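Subject: Re: [homebuild] wrist cam + tags, shelf picking
From: Unnur Frandsen

On Thursday Rodel Villanueva wrote:
> Second arm is up at the shop. Using Zeltov for tag detection, same as the
> first one. Pose jumps when the wrist rolls past 60 degrees. Cable or
> calibration? Also what are you picking from these days?

Rodel – quick one, on my way out. Had the same jump in November. Mine was the cable, way too much slack after the last joint. Wrist view with the tote next to the yellow cloth, big tag and small tag both on the dark panel:
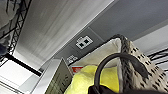

Does the small tag need its own ID?
Give it one. Two tags sharing an ID and Zeltov flips between them, then you chase a ghost all evening. Mine are 18 and 232.

Anyway. Cable loops up in front of the tote there, so check yours at full roll before you touch calibration. I put a clip on mine and re-ran 100 poses, jump gone. Havent tried it with the Brullow gripper yet.

As for picking – wire cart by the wall. Top shelf is the hard one, crumpled black bag half in a clear tray, white bowl, small carton, pile of little orange things. Woven basket on the middle shelf is easier, the yellow cloth sticks up over the rim so theres something to grab.

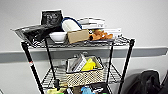
STILL TO DO
- bowl rim grasp, keeps planning from the wrong side
- wire shelf gives awful depth, try the Nusar filter
- send you my config, bug me if I forget

Unnur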